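Ticket 103 - Tidedton bench, cloth folding demos
Opened by: Dewanti Ismail
Assigned: Sugeng Ngau
Date: 5 September 2020
Priority: 2

Problem: demos recorded with the hand gripper get rejected on upload to Pluteo. Says "start pose mismatch". Same thing on 4 tries. 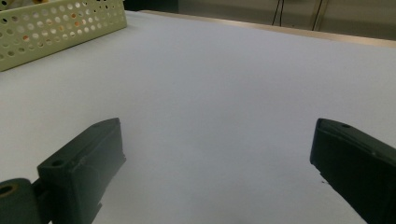
Upload log says the first frames dont match the template. Template is from February, before we moved benches. Jaws start open over bare table, green basket back left, so the start itself looks ok to me.

Tried so far:

1. Restarted Prulus, recalibrated jaw width. No change.
2. New take with the printed cloth laid out between basket and gripper. Rejected.

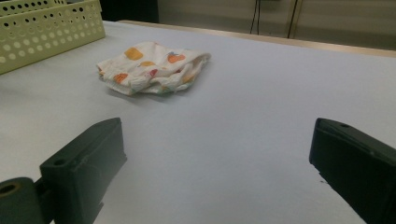 3. Cut takes down to 500 frames, Yoga's idea. Rejected, but the error comes up faster.
4. Checked the grasp part by itself. Tracking holds all thru the pinch, no dropouts.

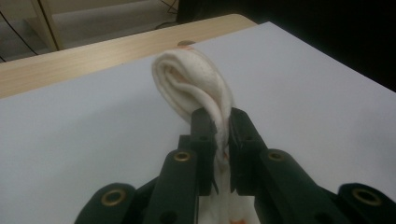 Cloth held folded in the jaws, step 4.

Reply, S. Ngau: template has the old table height in it. Make a new one. Open jaws, hold still, save as default.
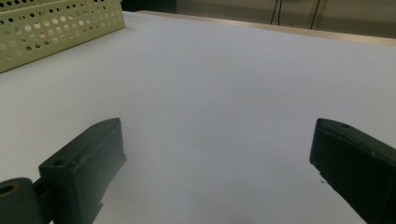 Did that, re-sent the take from step 2 and it was accepted. Still need to redo the other rejected ones, will do after lunch. Slamet pls dont delete teh old template yet, Leopold wants a copy.

Status: open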